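Susine Household Contents Study
Progress report to the Orkari Fund, period ending 20th February

Work in this period covered the second round of home inventories and the revision of the item coding list. Recruitment closed in January with 19 households enrolled, against a target of 19. No household has withdrawn.

Each household keeps a written log of small personal belongings and where they are stored. Logs are entered into the Jelter database and checked against the paper copy. Entry is complete for nine households. The error rate on the first check was within the limit set in the work plan, and most errors were duplicate entries for items moved between rooms.

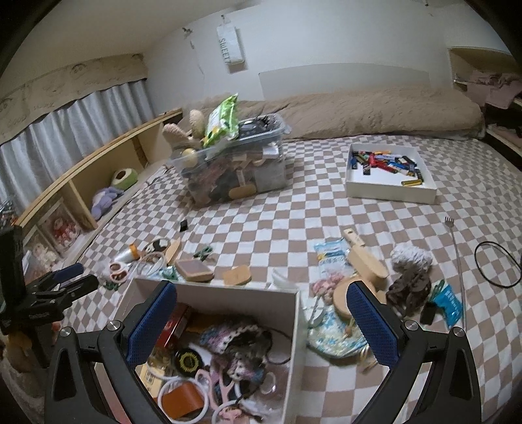
Mixed small items stored in an open cardboard box, including a red tin, a crocheted pouch and a leather wallet.

The coding list was cut to 300 item types. Containers that hold other items are now coded separately from their contents, which removes the double counting noted in the last report. Five codes remain under review, all for craft materials.

Spending is within budget. The printing line is underspent, as the Başaran office supplied the log sheets at no charge. We request permission to move the balance to data entry.

Next period: complete entry for the remaining households, settle the open codes, and circulate draft tables.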